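Leltness Desktop Teardown Notes

Version 5

Contents

What is in the set
How the work was done
File layout
Part names
Known problems
Sample
Reuse
Changes

What is in the set

Leltness is a collection of pictures and written notes on taking apart and putting back together used desktop computers. It covers 147 sessions and 1,654 still pictures. Each session is one computer on one bench, from the closed case to whatever stage the work reached. Some sessions stop at the side panel. Others go down to the bare chassis.

The computers are office desktops retired from the Telthorpe site. They are mostly towers, with a smaller number of compact cases. Laptops, all-in-ones and servers are left out. Monitors and keyboards are only in the set when somebody left one on the bench.

The notes were written for people who teach basic computer repair or sort parts for reuse. They assume you know a memory module from a drive. They do not replace the service manual for a given model, and fastener sizes and torque values are not recorded.

How the work was done

All sessions took place in the Bermúdez workshop, on two benches with the same rubber mat. Machines were unplugged and the power button was held down before opening. Drives were wiped at Telthorpe before they were sent over, so no session includes data removal.

The usual order is side panel, cables, drives, expansion cards, memory, cooler, processor, power supply, motherboard. It was not followed strictly. If a drive cage blocked the memory slots, the cage came out first and the session note says so. Reassembly goes in whatever order the person at the bench chose.

Screws went into a divided tray, one section for each stage. Sessions from before the tray was introduced have "loose" in the tray column, and screws in those sessions may have ended up in a different hole than they started in.

File layout

sessions/ has one folder per computer
sessions/notes.txt is the bench note, in plain text
sessions/stills/ has the pictures in time order
parts.csv lists every labeled part by session
stages.csv gives the stage for each still
captions.csv has one short caption per still
README is this file

Bench notes use one line per step. A typical line reads "drive data cable off at board end, left on drive." If a step was skipped, there is no line for it. Blank lines mean a break in the work.

Part names

We used 20 part names across the whole set. The ones that cause the most questions are these:

panel: any removable outside cover, including the top on compact cases
fitting: a knob, latch, foot or clip attached to a panel or the chassis
rail: a long edge or brace of the chassis
slot: an expansion slot of any type; memory slots have their own name
port, rear: connectors that face out of the back of the case
port, board: data connectors on the motherboard itself
socket: the processor socket, including its frame and lever

Cables are labeled as a group when they cross each other. Separating them by hand took too long and two people rarely agreed on the result. Capacitors and other small parts on the board are not labeled unless the bench note mentions one.

Known problems

Manufacturer names are recorded only where they can be read in a still. The asset list that came with the machines had errors, and it was not used to fill gaps.

"Fitting" is too broad. Knobs and clips should probably be split, and this is planned.

Panels with deep ridges reflect the bench light, and small fittings on them were sometimes missed in the first labeling pass. Sessions that have been checked again are marked "second" in the pass column of parts.csv.

Stage names in stages.csv describe the main job under way at the time. They do not tell you if a part was going on or coming off. Use the bench note for that.

Sample

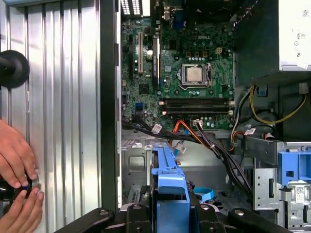
Dell tower on its side, motherboard and processor exposed, with hands at a black fitting on the ridged panel.

The parts.csv names that apply to this still are panel, fitting, rail, slot, port (rear), port (board), socket, memory slot and cable group.

Reuse

The pictures and notes may be used for teaching and research, with credit to the Leltness set. Please keep the notes together with the stills if you pass on part of it. The Sera catalog holds a copy of the CSV files without the pictures, for people who only need the part lists.

Changes

Version 5: captions.csv added. Tray column filled in for all sessions. Stage names made lower case.
Version 4: compact cases added. "Cover" merged into "panel."
Version 3: second pass started on panels and fittings.

Corrections are collected every May and go into the next version. Give the session folder and the still name when you send one in.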